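Stiltwood showcase day, quick notes before I forget it all

Got back late last night so this is going to be rough. The Stiltwood entertainment showcase is the one where bookers walk around and watch bits of acts all day - magicians, mentalists, a ventriloquist, two jugglers who didn't speak to each other. Doors at 8, Mon 25 January, freezing, line for coffee already out to the parking lot.

Main hall first. Acts get 30 minutes each and a bell goes when time's up. Brutal for the comedy magic guys, they need a slow start. First one had just got his volunteer to the stage when a light went out on the left side and stayed out. Carried on anyway. Good sign in a performer if you ask me.

Gulyás was the act I went for. Mind reading, no props to speak of, a notepad and a chair. Quiet. Too quiet for the back rows, I lost maybe every third sentence, but the front was totally with him. He had a woman think of a street she used to live on and took forever getting there, and then got it. Big gasp. Would work great in a dinner setting, not so sure about a gym full of seniors on grad night. Asked about rates, was told to email.
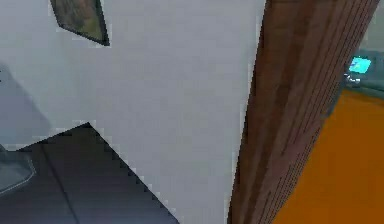 Lunch was a wrap. Moving on.

Afternoon I did the smaller rooms upstairs. Prolta had a booth with wireless headset mics and let you try them on, which I did, and scared myself with my own voice. Nice and light, clip is flimsy. Their guy said a new clip is coming in October. I'll beleive it when I see it.

Then Pameck, the family show people. Illusions, loud music, a kid gets floated. Seen it before and still jumped at the bang. They want a stage at least twice the size of ours so that's that, unless we move the spring event.

Missed the hypnosis slot completly, room was full and they shut the doors. Could hear laughing through the wall. Annoying.

Parking was up to 182 cars and then they sent you to the field across the road. Wear boots.

To do: email Gulyás, ask Stiltwood for the program as a file (mine got coffee on it), check if the headsets can be rented for 2 nights. Proper write-up of the jugglers later this week.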